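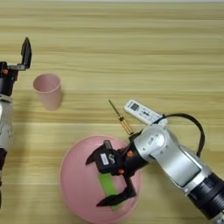 Muriithi Table and Tool Set

The Muriithi set puts a few everyday tabletop pieces in one box: a cup, a plate and a small screwdriver. It is sold for shared apartments, break rooms and workbenches where people eat and fix things at the same table.

Cup
Pale pink tumbler, wider at the rim than at the base. No handle. Holds 298 ml to the brim. Top rack of the dishwasher only.

Plate
Wide and shallow with a raised rim, 20 cm across. The color is matched to the cup, though batches vary a little, so order extra pieces together if that matters to you. Not for oven use.

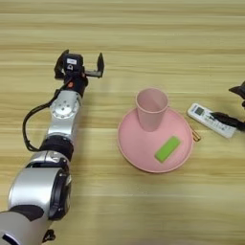
Pink plate with the cup standing on it.

Screwdriver
Thin shaft with a fine tip, 17 cm overall including the handle. The handle is amber and ribbed. Good for battery covers, eyeglass hinges and loose cabinet knobs with small screws. It is not made for prying, and the warranty does not cover bent tips.

What comes in the box
One cup, one plate, one screwdriver, a care card. The box weighs around 695 g packed. Extra cups and plates are sold singly under the Sutemard name and are the same pieces – only the label on the carton is different. The screwdriver is not sold separately.

Care
Wash the cup and plate before first use. Skip scouring pads, which dull the finish. Tomato sauce and curry can leave a stain if they sit overnight; a paste of baking soda and water takes most of it out. Wipe the screwdriver with a dry cloth and keep it out of the sink.

Ordering
Sets ship from the Inico warehouse. The next restock is due in May. For orders of more than one carton, write to Kuo-hua Ho in sales. Questions about replacement parts go to Pak-hei Shek. Please have your order number ready.

Related: Grurken serving tray, Sutemard single cup, Sutemard single plate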